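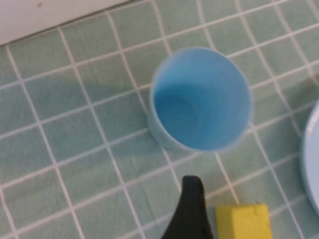
The Zarei, our much-loved little cinema on the hill, will give over its October evenings to artists' film again this year, and we could hardly be happier to pass the news along. The season is called Billow, and it has been put together by Farhad Akbari, who spent most of the spring and a good part of the summer watching everything people sent in (851 submissions, a record for the house, and he says he watched every one of them to the end credits, even the long ones).

From that great heap he has chosen 15 works, spread over 5 programs. Most are short, a few are silent, and two will be shown on 16mm, with the projector set up in the middle of the room so that you can hear it running. The opening program is built around "Morko," a new half-hour piece by Ognjen Vukadinović, shot over two winters on a river ferry and edited, as he likes to work, almost entirely without speech. It will be followed by his much earlier "Zasta," which has rarely been seen since it was finished and which has a new print for the occasion - a lovely thing to have, as anyone who has squinted at the old video copy will agree.

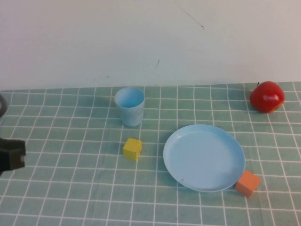

Vukadinović told us by phone that he was nervous about the pairing, that he had made the older film when he was very young and in a great hurry, and that he would probably stand at the back near the door while it played. He will stay on afterward to talk with the audience, all the same, and Akbari is hoping for a long and friendly conversation of the kind last year's season was so good at.

Doors open at 7 p.m. each night and the films start half an hour later. Tickets can be bought at the box office or on the cinema's website, and a pass for all of the programs is available too, at a price that works out to one free evening. Seating is unreserved and the room is small, so do come early if you have a favorite spot. The cafe downstairs will keep its kitchen open late - the lentil soup is back on the menu.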